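Laundry Notes: Water Hardness and Your Bed Linen

Several members have written in since the March issue about sheets that come out of the wash stiff, dull or heavily creased. Most of these reports come from the north side of the valley, where the Pliminano wells supply the mains. Hardness at the Pliminano outlet was last measured at 231 milligrams per liter as calcium carbonate. Anything above 180 is classed as very hard.

Calcium and magnesium ions in hard water bind with soap and, to a lesser extent, with the surfactants in modern detergents. Part of each dose is used up before it reaches the soil in the fabric. With soap-based products, the remainder forms an insoluble curd that settles between the fibers. Cotton percale shows the effect early. The cloth loses some of its flexibility, and pale colors shift toward gray over many washes.

Dosing is the first thing to correct. The chart on a detergent box normally has separate columns for soft, medium and hard water, and the soft column is the one most people read. Use the hard column for the full length of the main wash. Powders generally contain a builder such as zeolite or sodium carbonate, which ties up the calcium. Many liquids contain less of it. For a full load of sheets, a powder is the better choice at our hardness level.

Creasing is a separate matter. It depends mostly on spin speed, load size and how long the load sits in the drum afterward. A sheet spun at high speed in an overfilled drum dries with the folds set into it. Reduce the spin one step, fill the drum no more than two thirds, and take the sheets out as soon as the cycle ends.
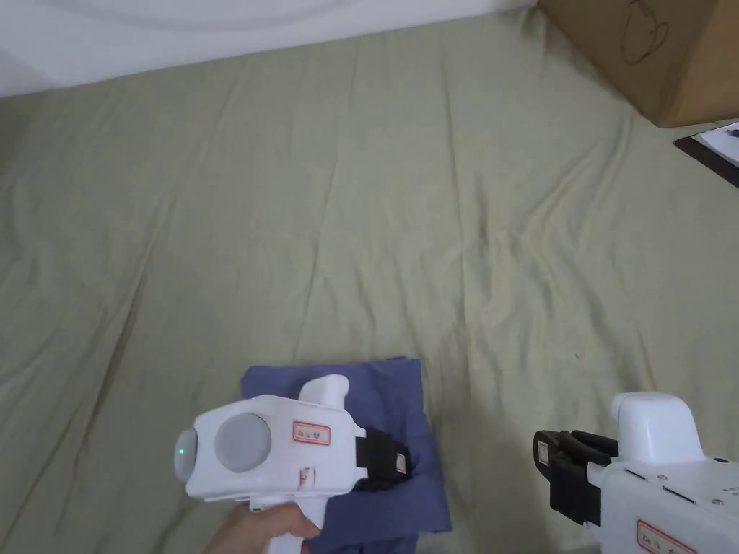
Urho Väisänen replies that lowering the spin did more for his percale than any change of detergent, though drying time on the line went up by 50 minutes. He also asks whether vinegar in the rinse compartment is safe for door seals. Occasional use is unlikely to do harm, but some machine makers advise against it, and repeated exposure can affect certain rubbers. Citric acid is no gentler in this respect. Check the manual before using either one.

Readers on the Lahtinen supply have much softer water and should keep to the lower dose. Excess detergent there will not rinse out fully and leaves a stiffness easily mistaken for scale.

Test strips are available at the front desk on Friday.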